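Stains on a bare mattress, scrub or just cover?

purkmom41
Sheets are in the wash and I finally got a good look at the quilted top. Smudges right across the middle, ugh. Do I scrub it or throw a protector on and forget it?

SBhat
Baking soda, 4 hours, vacuum. Did mine Wednesday and it came up great!

Lam_CH
Gotta disagree, baking soda did zip for my old stains. Dish soap and cold water, blot, don't soak it.

SBhat
Blotting took me 6 tries and left a ring, so no thanks lol

purkmom41
OK, this is what I'm dealing with. Blanket's staying, the kid won't sleep without the cartoon faces. 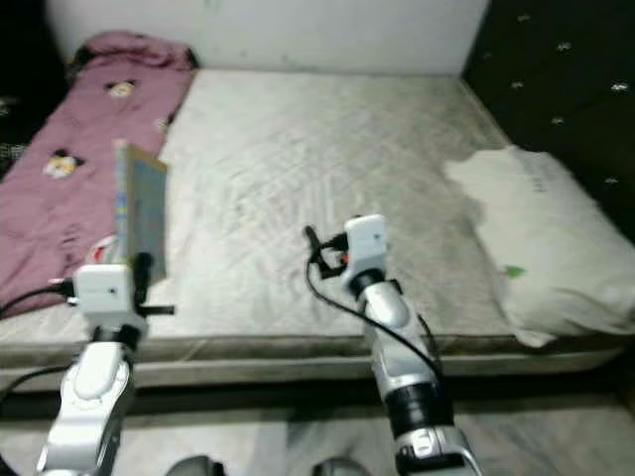
Kid's bed, no sheets, smudges in the middle

Lam_CH
Oh, that's not bad at all! I'd blot those and stick a protector on. Wash the pillow too while you're at it.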